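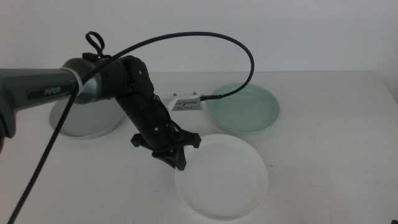

Ticket 14: arm stops dead during visitor demo, bench two

Print this ticket | E-mail this ticket
Search tickets... Go

Opened by: Maite Olmedo
Assigned to: Ayane Kuroda
Opened: 2023-04-07
Priority: Normal (changed from Catastrophic by A. Kuroda)

The open day routine on bench two is meant to be the easy one. The arm goes to a plate, picks it up by the rim, puts it on top of another plate and everybody claps. For the first group this morning it did so. For the second group, the party from Hartono, it came down over the big white plate at the front, stopped with one finger just above the rim and stayed there, like a waiter who has forgotten the order. The pale green one at the back never got a look in. I talked about safety features for as long as I could think of any. Then I pressed stop, sent it home and tried again, with the same result. Message on the Silia screen was "joint 5 timeout", then nothing. Next group is after lunch and I would like it to move for them.

Comment, Ayane Kuroda
Did you change anything between the first group and the second?

Comment, Maite Olmedo
No.

Comment, Ayane Kuroda
Anything at all. Speed, plates, table, software.

Comment, Maite Olmedo
I put the speed up to 60 because the first group had started looking at their phones. I don't count that as changing something.

Comment, Ayane Kuroda
I do. Put it back to 35, please, and run it three times with no audience. Also check the braided cable where it plugs into the little white box behind the arm. It goes up over the elbow in a big loop and down again, and if the plug isn't fully home it can work itself out when the arm reaches forward. Push it in with the power off. With the power OFF.

Comment, Maite Olmedo
Power off, plug pushed. It did move a bit. Speed at 35. First run fine, second fine, third stopped over the same white plate. A man from Gokeck had wandered in early and asked if it was thinking. I said yes.

Comment, Ayane Kuroda
Then it's both or neither. Send me the log from Silia, last three runs.

Comment, Maite Olmedo
Attached. It is very long and mostly the word "ok".

Comment, Ayane Kuroda
Found it. The stop comes at step 9 each time, where it waits for the gripper to report that it's open. Wait time is set far too short, left over from the Firnik demo, which used a different gripper. When the reply is a hair late the program gives up and the message blames joint 5, which has done nothing wrong. I've made the wait longer and saved it as a new routine, "plates_visitors". Load that one. Leave the old one where it is, I want to look at it crossly on Monday.

Comment, Maite Olmedo
Loaded. Six runs, no stops. Can I have 60 back?

Comment, Ayane Kuroda
No.

Comment, Maite Olmedo
Afternoon groups done. It stacked every time. One child asked why it doesn't wash them as well, and I have passed this on to you as a feature request (separate ticket, priority Catastrophic).

Status: Resolved
Follow-up: correct the "joint 5" message so it names the gripper. Tape down the lower run of cable before the next open day. Lock the speed setting. Owner for all of these: A. Kuroda.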